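Kornden Posts and Panels: a picture set with notes on molded plastic stands

README, second version, updated in July

Welcome, and thank you for downloading this. Kornden is a collection of 600 pictures and a fair amount of writing to go with them, all of it concerned with white plastic stands that come as a bag of posts and a few molded pieces, and that have to be put together at home on whatever surface you happen to have. I started it after helping put up more of these than I care to remember, and finding that the sheet in the bag usually shows one tidy line drawing and then leaves you to it. The parts look simple until you have them spread out in front of you, all the same white, and you start wondering which end is the top.

What's in the folder

There are two subfolders. The first, parts, holds 500 pictures of posts, frames, sockets and collars, many of them taken very close. The second, room, holds the rest, which are wider and show more of the table and whatever was nearby. The notes are in a single text file called notes.txt, in the same order as the pictures, and they're written the way I'd talk you through it if you were standing next to me. I did try a spreadsheet first, but it made everything sound like a tax return, so it went.

A word on the working surface. I like a dark cover under white parts, as it makes edges much easier to find, and a small white end cap on a pale table is a miserable thing to hunt for. Please keep a soft cloth within reach too. It's good for wiping off fingerprints and for laying under anything you'd hate to scratch.
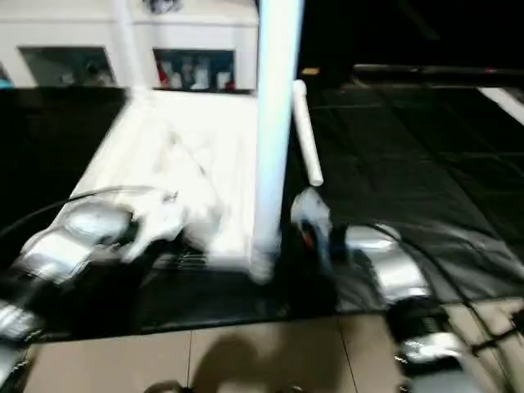
White pole and shorter rod over the black table covering, with the board and cloth to the left.

Labels

Every picture has a short label made of the part name and, where I was sure of it, the side you're looking at. I've kept the part names plain: post, rod, board, frame, socket, collar, cell. "Post" covers anything long and upright, whether you'd call it a pole, a tube or a column, and I know that will annoy some people (sorry!). Blurry pictures are kept in and labeled like all the others. If you want only the sharp ones, there's a list named clear.txt at the top level.

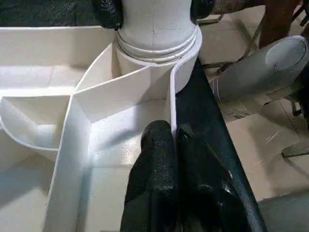 Collars took me longer to label than everything else put together. My first labels lumped the collar in with the post, which seemed sensible until I went looking for pictures of just the foot of a post and couldn't find any. So now the banded part has its own label, and the plain cylindrical part it stands on is called the plinth. With the column rising out of its ridged rings like that, and the plinth sitting down among the partition walls, it's easy to tell where one label should stop and the next begin. The dividing walls themselves are labeled as part of the cell they face, and a wall between two cells gets both labels. Grooves don't have a label of their own, though I do mention them in the notes under cleaning, where I recommend an old toothbrush and some patience.

Checking the labels

I went over the whole set once by myself and then went back to 30 pictures chosen blind, to see whether I'd still agree with what I had written. Mostly I did. The trouble was nearly always with frames, where a rail, a rib and a strut can look like the same thing depending on how close you are. 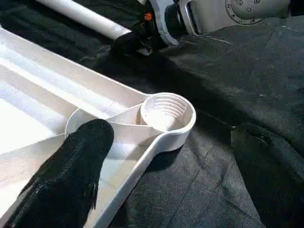
So the rule I settled on was to name the biggest piece first and then add the small part after it, as in "frame, socket" or "frame, rail." If you can't tell what the small part is, leave it off. The Mincombe list, which a few of you will know, does this the other way around, and there's a short conversion table at the end of notes.txt. Kiltico labels can be matched up too, apart from their word "hub," which I never did manage to pin down.

Advice on putting things together is also in the notes, and most of it comes down to going slowly. Start a threaded part by hand. Turn it backward a little until it settles, then forward. Don't tighten one corner all the way before the others are in. 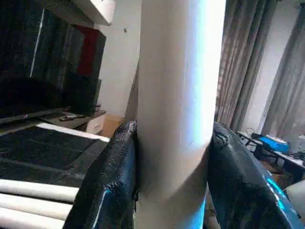 A reader of the first version wrote that the notes were too hard on people who tighten as they go, and that on a short stand with only a couple of posts it had never once caused any bother. They also asked for more on taking stands apart again, seeing that theirs gets packed away every winter and comes out each spring with at least one post that won't budge.

Fair enough on both counts. I've softened the wording and added a section on stuck posts, although it's thinner than I would like.

Known gaps

All the stands here are white or close to it, so the set won't be much help with colored ones. Sizes aren't recorded. The Mathew subset mentioned in the first README has been folded into parts and no longer has its own folder, so any old paths that point to it will need changing.

Corrections are very welcome. Give the picture name and the label you'd use in its place, and put both on one line if you can.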